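How to prepare an aerial yoga hammock for home practice

Updated Sat 3 November

An aerial hammock carries the full weight of the body, often with a sudden load when a foot slips or a pose ends badly. Most of the work is in the fixing points. Do it in the order given.

What you need

One hammock, 2 daisy chain straps, 2 locking carabiners and a ceiling mount or free-standing frame. The Zuter frame and the Bresmont ceiling kit are both suitable if the parts are complete. Check the load rating printed on each part. The weakest part sets the rating for the whole setup, whatever the box says.

Fixing the mount

1. Find a structural beam. Plasterboard and suspended ceilings will not hold.
2. Drill pilot holes in the center line of the beam. Vacuum up the dust before you bring the fabric into the room.
3. Fit the plates and tighten each bolt by hand, then with a wrench. Stop when the washer no longer turns.
4. If the beam is boxed in or its size is unknown, ask a builder to look at it first.

Hanging the fabric

Clip the straps to the mount and lock the carabiners with the gate facing down. Gather each end of the fabric evenly and tie it as shown in the maker's leaflet. For beginners, the lowest point of the fabric should be level with the hip bone. Adjust one loop at a time and keep both sides equal.

Testing

Press down with both hands. Then sit, feet on the floor, and let your weight go slowly. Bounce lightly. Any creak from the mount means the bolts need checking again - do not start a session until it stops.

Floor and surroundings

Put a thick mat directly under the hammock. Keep a clear space on all sides, longer than your outstretched leg. Sweep before each session, as grit sticks to the fabric and wears the weave. 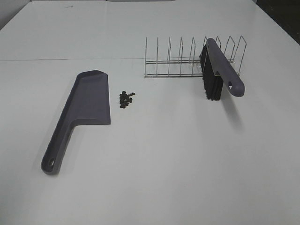

Dustpan and hand brush.

Care

Wash the fabric cold, without softener, and hang it to dry in the shade. Inspect the straps each month. Replace any strap with a cut or fraying stitch.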